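Weltero Homestay Exchange - Program Page

Short-stay cultural exchange for adults and older students
Program code: Rondness 3
Run by Weltero from our office in Zedov

Rondness is our standard homestay exchange. Participants live with a host household, take part in local daytime visits, and attend a set of language and culture sessions before and during the stay. It is open to individuals and to school groups.

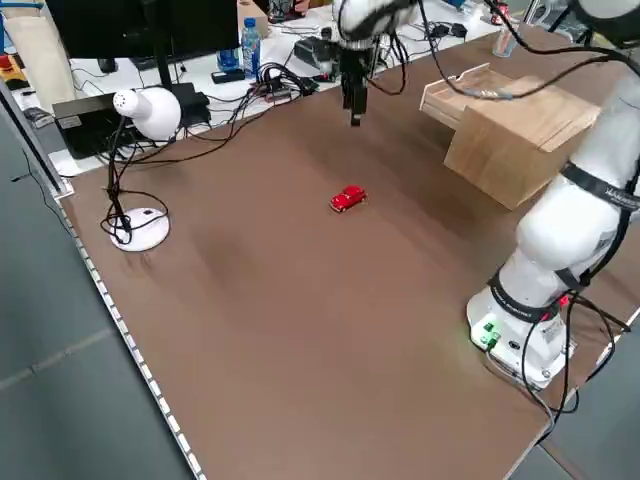
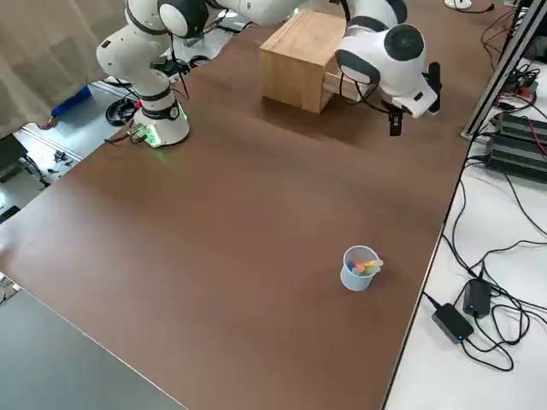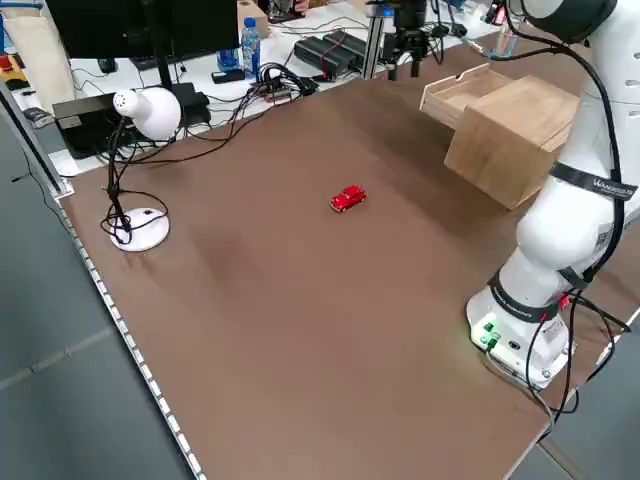

The program is sold as a complete package. You can't book the household placement without the preparation sessions, and we don't offer the sessions separately.

What is included

Placement with one host household for the full stay
Breakfast and evening meal each day, packed lunch on visit days
Four preparation sessions before departure, online or at the Zedov office
Daytime visits to workplaces, schools and local clubs
Local travel to and from all scheduled visits
Participant handbook (74 pages, printed)
Phone contact with a Weltero coordinator during the stay
Certificate of participation, on request

What is not included

Travel to and from the host town
Travel and medical insurance
Visa fees, where a visa is needed
Spending money
Meals eaten out by your own choice

Length and group size

A Rondness group has no more than 30 participants. Smaller groups go ahead as long as we have enough confirmed households. If a group is full we keep a waiting list, and people on it are contacted in the order they signed up. The June group usually fills first. Participants in the same group arrive and leave on the same days, but they are placed in different households unless they ask to share. Siblings and couples can be placed together. Friends can ask, and we do it if a household has room for two.

The preparation sessions

Each session lasts two hours. The first covers the schedule and the paperwork. The second is on everyday manners: greetings, shoes, table habits, gifts, when to help and when to stay in your seat. The third is language practice in pairs, using phrases from the handbook. The fourth is left open for questions, and former participants often join it.

You don't need to speak the host language. If you already do, tell us on the application form and we will try to place you with a household that would like more conversation. Participants who speak none of it are placed with a household where at least one adult has some English.

People who miss a session can make it up with another group. If you miss two and don't make them up, we may move your place to a later group.

The host households

Every household is visited in person by a coordinator before it takes a first guest, and again every second year. We look at the sleeping space, the bathroom, the distance to the meeting point and who lives in the home. Guests have their own room with a door that closes, except where two participants have asked to share.

Hosts are a mixed group. Some are retired couples, some have small children, and a few are people living alone who like company in the house. They receive a food allowance but are not paid a wage. Most have hosted before.

You will get your host's name, address and a short letter from them four weeks before departure. We ask you to write back. A postcard or a short email is fine - it doesn't have to be in their language.

Daytime visits

Visits take place on weekdays and take up the morning, the afternoon, or both. The schedule depends on who can receive us, so it differs from group to group. Past groups have spent time at a paper workshop, a primary school, a town archive, a fishing cooperative, a bakery and a choir rehearsal. Participants are expected to attend all visits unless they are ill.

At each visit there is time to talk to the people who work or study there. Have a few questions ready. Hosts and visit partners often have questions too, mostly about food, school, family and what your home town is like. The handbook has a page for notes on this.

Weekends are spent with the household. Nothing is scheduled. Some hosts plan an outing, others carry on with their normal weekend, and you are welcome to do your own thing for part of the day if you let them know where you are going.

The handbook

The participant handbook was written by Leonie Eichhorn, who coordinated our first groups and still edits each new version. It contains the phrase list, a section on manners, a bus and train guide, emergency numbers, and blank pages at the back for a diary. The current version has larger print and a new chapter on food allergies, with sentences you can copy onto a card and show to your host. Spare copies can be ordered from the office.

Tiedemann add-on for school groups

Schools can add the Tiedemann module to a Rondness booking. It adds one joint project day with a partner class in the host town. The two classes agree on a topic in advance, such as school lunches, local holidays or how people get to work, and present it to each other at the end of the day. Teachers get a planning sheet and one call with the partner teacher. The module must be booked together with the main program. It can't be added after the group list has been closed.

Who can apply

Adults of any age
Students aged 16 and 17, with written consent from a parent or guardian
School groups, with at least one teacher for every ten students

Please tell us about allergies, medication, mobility needs and fear of animals. None of these rule you out, but many of our households have a dog or a cat, and a number of homes have steep stairs.

Deposit and cancellation

A deposit of 400 euros holds your place. The balance is due six weeks before departure. If you cancel before the balance is due, we return the deposit less the cost of the handbook. After that date the deposit is kept, and the balance is returned only if someone from the waiting list takes the place. If we cancel a group, you get everything back or can move to another group, whichever you prefer.

Changing your name on the booking is free. Passing your place to another person is possible until the host letters go out.

How to apply

Fill in the application form and send it with a short letter about yourself, one page at most. Hosts read these letters, so write about your days, your family, your work or studies and what you like to eat. Add one photo of yourself. We reply within two weeks and arrange a short phone call before confirming a place.

Forms can be sent by mail or handed in at the Zedov office. School groups should use the group form, which has a separate sheet for dietary needs.

Terms on this page apply to bookings made after 31 March 2019. Earlier bookings stay under the terms printed on their confirmation.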